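Equipment planning meeting
Held Saturday, 10.30 am, meeting room at Skokisley

Present: Tegwen Foulkes (chair), Iolo Bowen (minutes), four members of the handling group
Apologies: one, from stores

1. Last meeting
Minutes agreed. The action on insurance is still open and carries over to April.

2. Hand-held grippers
Tegwen had two quotes for a further pair of grippers with cameras and mounts. Corport came in at £2,968 including delivery. Firkamar came in at £2,177, but delivery is extra and the finger pads are not included. Iolo asked whether the Firkamar fingers would fit our present housings. They have not answered yet. Agreed to hold the order until they do. If the answer is no, we go with Corport.

3. Spare fingers and markers
Ridged fingers are £105 a set from Bukhari. Agreed to buy two sets now out of the consumables line. Printed markers can be done in house.

4. Table items
Discussion of what to keep for the tabletop work. Glass jars stay on the list. Iolo would like a few plastic ones as well for new starters. Tegwen is not against it but wants the same sizes. Kitchen items to be bought second-hand where possible, up to roughly £499 for the year.

5. Robot arm
Put back again. The floor loading figure is still missing and there is no point asking for a price without it. One member felt we should hire for a month first. Tegwen to find out what hire would cost.

6. Storage
The lockable cupboard is full. Iolo to clear the bottom two shelves before the new fingers arrive.

Actions
Tegwen: chase Firkamar on fit and delivery cost; hire price for an arm
Iolo: order fingers from Bukhari; list of jar sizes; cupboard

Meeting closed 11.45 am. Next meeting in April, same room.
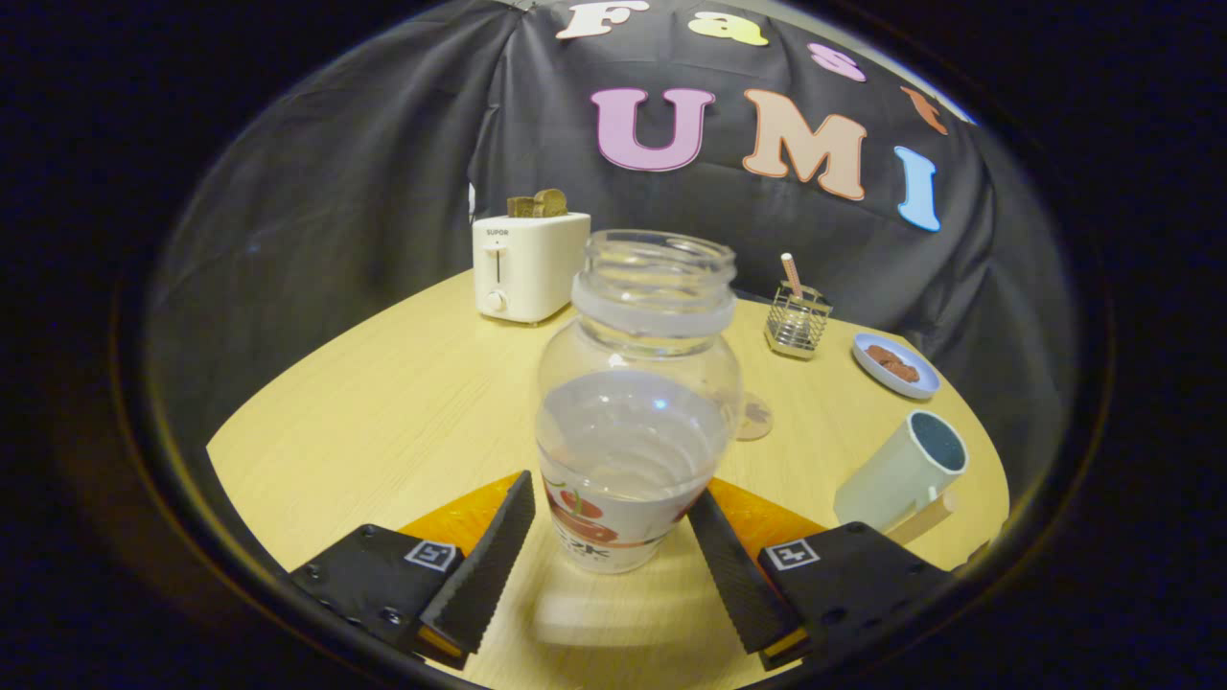 Item 4: glass jar held between the gripper fingers, toaster behind.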